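Teaching a robot its way around the stove

11 November 2018
By Aldana Figueroa

Farías talks fast, and faster still once the subject gets to saucepans. "People think the hard part is the cooking," he says, laughing. "We haven't even started cooking! We're still on picking things up and putting them down."

He runs data collection at Vismont, a small group working on robots that learn household chores by example. An operator steers the arm by hand controls through a short task - move a pan, lift a pot, set it down on another burner - and every run is saved. The learning system, which the team calls Aveo, trains on those recordings and then tries the task alone.

The group has been at it since February. By now it has around 2,000 saved runs, 600 of them from kitchens, and Farías would happily tell you about each one. "You get attached," he says. "There's an operator who always comes in from the left, and you can see Aveo picking up the same habit. It's wonderful, and then you realize you need more operators."

Variety is what he wants most. The early recordings were made on a clean bench with one pan, and the system did beautifully there and badly everywhere else. These days the crew moves the cookware between runs, stacks it, turns the handles, changes the lights. "Dark pans are great teachers," he says. "Black handle over black pan, black gripper coming down on top of it - where does one thing stop and the next one start? You and I don't think twice. Aveo has to learn it."

Failed attempts stay in the collection too, with a label. Of the last 160 runs, 29 were marked as misses, and Farías went through all of them himself one evening. "I had a blast. A good miss shows you exactly where the operator changed their mind."

He'd like to get to lids next, and after that drawers. For now the stove is keeping everyone busy, and he is already planning the next round of pan positions.

Last updated: 11/18

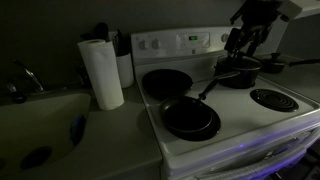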